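18/05/2021

Spent most of the day with the old desktop towers, and I have to say I enjoyed it more than I expected to. Glenys wants the Kenelley lot sorted by September, all 37 of them, and it's slow going, but there's something lovely about having a computer on its side with everything laid out in the open.

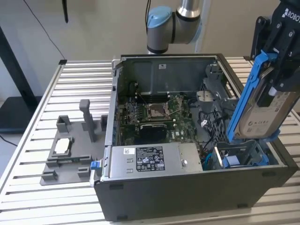
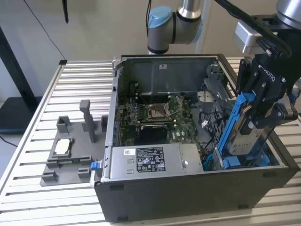
I do like those bright blue drive carriers, so cheerful among all that gray. Orlando brought soup at lunch, bless him, and we talked so long about his sister's garden that mine went cold. Must call Hortensia tomorrow about the shelves.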